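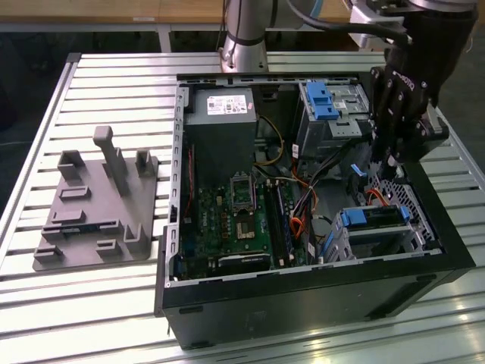

An old tower on its side

In April I finally took out the old computer which was under my desk for so many years. I bought it second-hand when I moved to Prendesstead, and it served me well for letters, photographs and one very long translation. Then it became slow, then it became loud, and then I bought a laptop and used the tower mainly to put my feet on. My wife asked me if it is furniture now. I said no, but I did not have a good argument.

So I decided to open it and to see what is worth keeping. I am not a technician. I learned these things from my friend Iolo Parri, who repaired computers in a small shop called Viltus before it closed, and who still answers my messages even when the question is stupid. Whoever reads this and knows more than me is welcome to correct me in the comments.

Laying it down

The first advice of Iolo was to put the case flat, with the open side up. I had always tried to work with the tower standing, bending my neck and holding a torch in my teeth. When it lies down it becomes like a deep black tray. Everything is in front of you, and a screw that falls will stay inside and not run under the cupboard. You need a table with enough space, and you should pull the mains cable out before anything else. I also press the power button once after I pull out the cable. Iolo taught me this and I do it every time.

The side panel comes off to the back. On my case it was stuck a little, and I pushed it with the palm of my hand until it moved. Please do not use a knife as I did in a previous year.

What is inside

For people who never looked, the inside is less complicated than one fears. The grey box in the corner is the power supply. It has a white label with very small printing on it, and for my eyes a magnifying glass would be necessary. Next to it is the big green board, and all the other parts are sitting on this board or are connected to it.

The place for the processor is the part which I find the most beautiful. When it is empty you see the gold-coloured contacts, with the silver bracket and the small lever around them. It is also the part of which I am the most afraid. Iolo says you must not touch the contacts with a finger, not with a cloth, not even to take away a hair. If there is dust, leave it or blow it very gently with a rubber blower. I use the one that I bought for my camera lens.

Beside the socket are the memory modules, standing in their slots side by side. They are the easiest thing to take out. You open the clip at the end, and the module lifts almost by itself. Hold it by the edges. The expansion card is a bit more difficult, as it is usually held with a screw at the metal plate, and I have forgotten this screw more than once and pulled like a donkey.

The dust

I will not write how much dust came out of this computer in its life, my mother reads this blog. I clean with a soft paintbrush, 22 millimetres wide, which I keep only for this purpose. The brush goes first, then the blower, and the vacuum cleaner stays in the hall. I spent 40 minutes only on the case itself, mostly on the small rectangular slots in the metal at the end, where the dust sits in every opening like felt. The black paint on the outside is a bit scuffed and this I leave as it is.

Keep or give away

The memory I will keep, together with the power supply, if it passes the test. Iolo has a tester and he promised to bring it when he comes for dinner. The card I do not know yet. I wrote to Gruderholm, the second-hand shop behind the station, and they replied that they take complete computers but no separate parts. This surprised me, I had thought it would be the opposite.

For small parts I use now two boxes from Stelmakh with a lid that closes properly. One is for screws and one for cables. Before, I had everything together in a biscuit tin, and each time I looked for a screw I found a key for a bicycle which I do not have any more.

About the case itself I am still thinking. It is heavy and it is not modern, but the metal is good and the feet are still on it. My wife says that she has seen a person who made a letter box from such a case. I would like first to ask the postman.

If somebody near Prendesstead needs memory for an old desktop, write to me and tell me which type you need, and I will look at what is printed on mine.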